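Open Day Report: Handheld Grippers and Kitchen Containers at Jadero

Last updated: 08/05/2024

14 shares | 3 comments
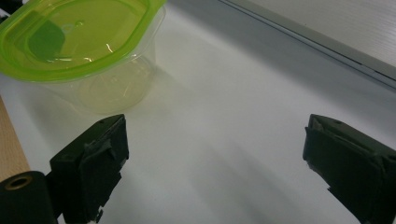 What do visitors do at a data collection open day?
They pick up a handheld gripper, perform a short household task with it several times, and then look at the recording with one of the engineers.

Jadero opened its collection lab for one afternoon in July. The format was a short talk, a bench session, and a look at the processing software. Attendance was capped at 30 so that everyone got time with the hardware.

The bench session was the useful part. Handheld grippers have two fingers, a trigger, and a camera mounted near the fingers. The person supplies the arm motion. The recording supplies the finger opening and the view from the tool, and a robot policy is later trained on both. The one task assigned to every visitor was to approach a lidded plastic food container, close on it, lift it, and set it down inside a marked area.

Clear plastic with a snap-on lid is a fair test. The walls pass light and throw thin reflections, so depth estimates on the container body are poor. The lid is usually the better visual target. A bright lime-green one on a white table gives the tracker a strong edge to work with, and the rim gives the fingers something to bear against.

Finger surfaces got more discussion than expected. The fingers at our station were black, with wrinkled material wrapped over the inner faces. Staff said bare fingers slide on smooth plastic at low closing force, and higher force bends thin container walls. A soft wrap widens the usable range. The cost is wear: folds shift, edges lift, and the contact point moves by a small amount between sessions. Jadero logs each rewrap as a hardware change, which seems right to us.

Most first attempts were too fast. The software flags any episode where the camera loses its position estimate, and quick wrist turns are the main cause. Plain white surfaces make it worse, as they offer few features to track. The advice given was to open the fingers fully before moving in, keep part of the background in view, and pause briefly before closing.

The group recorded 113 episodes. They will be screened before any are added to the Kokden set, which stood at 2,000 episodes before the visit. Jadero treats 200 accepted episodes per object type as its minimum for a training run — lidded containers are still short of that.

The software demonstration used Tetuvach, the in-house review tool. It plots finger opening against time beside the video, and a reviewer marks the start and end of each grasp by hand. Automatic marking exists but is turned off for transparent objects.

Questions at the end covered left-handed use (supported, same trigger), calibration (at the start of every session), and whether the finger drawings will be released. They are under review.

The next visit on our list is Kołodziej, where the session will cover fixed-arm cells. Members who want a place should reply to this newsletter.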